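4.2 Task allocation and operator workload

Sorting of mixed small goods at the Plillwood returns site was formerly done by hand, at 287 items per shift. Under the Wornell scheme, operators guide paired grippers, and pay is tied to completed placements.
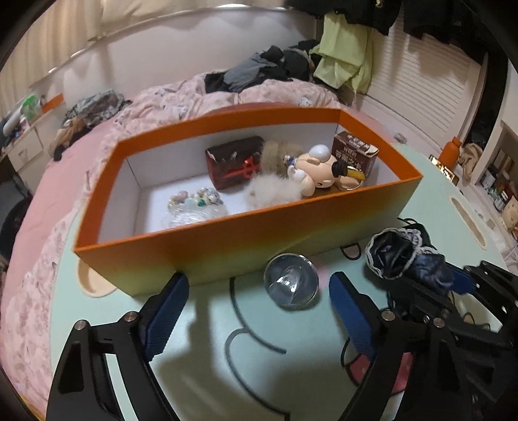
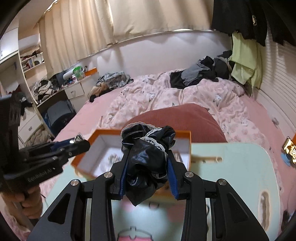

Figure 3. Handling of mixed goods at an orange-rimmed box, with paired blue-padded grippers.

Operators at Plillwood reported less lifting but longer spells of close attention. The change was sharpest for soft goods. A satin item with lace trim, such as the one held between the jaws in the second view of Figure 3, has no fixed shape, and the choice of grasp point stays with the worker — a skill the old job grades did not name. Of the 14 operators interviewed, nine asked for it to be graded separately. Carkura has since revised its training log to record fabric handling.

Print this section | E-mail this section
Contact: Rashidi Workplace Studies | © Rashidi | Back to top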